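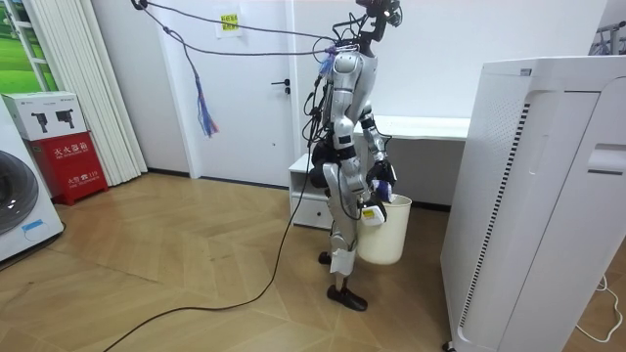

About Drotomar

Hello, and thanks for clicking through! I started Drotomar with a soldering iron and a very patient landlord, and there are six of us now. We teach humanoid robots to do the dull jobs round the house. Bins, mostly. Bags, cloths, cupboards, cups left on desks, and then more bins.

Most company pages go straight on to the awards at this point. We haven't got any, so I'd like to tell you about fault 901, which changed how we work more than anything else has.

Back in May we were running our control software, Vustusura, through a long bin session. Pick up, carry, put down, let go. On one of the runs the robot put the bin down and the hand stayed shut. The software was quite sure it was open. So off went the robot to its next job with the bin still attached, and when I leaned in to sort it out (my own silly fault, I know) the arm came up and caught me on the wrist. It was 14 seconds before anyone got the power off. I had a bruise and a bad mood, and that was the lot, but it could easily have been somebody's fingers.
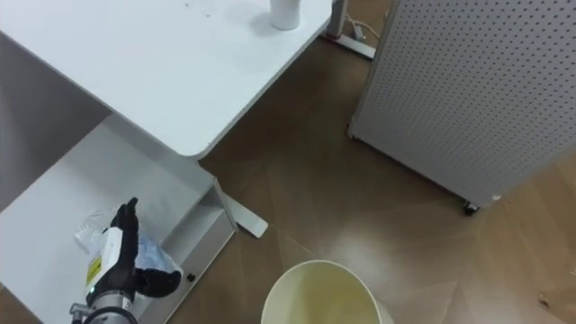
We spent weeks on it. The log just said 901, which in our own list meant "hand message late", and we'd all been clearing that one without a second thought. One connector in the wrist was working loose as the arm warmed up, and the software filled the gap by guessing the hand had done as it was told. A loose plug is easy to fix. The guessing was our mistake, and it had been in there from the start.

So Vustusura doesn't guess any more. If the hand goes quiet, the arm stops where it is and stays stopped until a person clears it. We lose a fair few runs that way and I've made my peace with it.

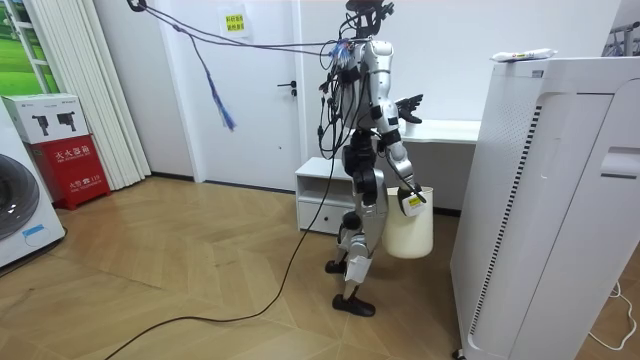
The other changes are plainer. There are always 2 people on a session, one of them with a thumb on the stop button and no other job to do. We don't reach in while the motors are live, me included. Wrist plugs get checked before we start and again after lunch, and any code that comes up twice gets written down and looked into, however boring it seems.

We sent the whole write-up to our friends at Prelow, who build arms for packing lines, and they found the same sort of guess in their own code. I was so pleased we'd shared it! If you'd like a copy, ask for the Mahlangu report (it's named after the meeting room where we argued about it) and I'll send it over, embarrassing bits and all.
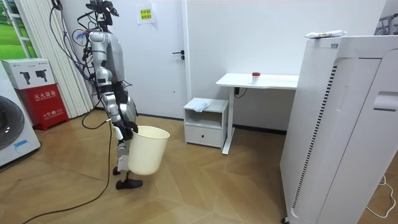
Bin practice, with one hand on the rim.

Page last updated Sep 24, 2025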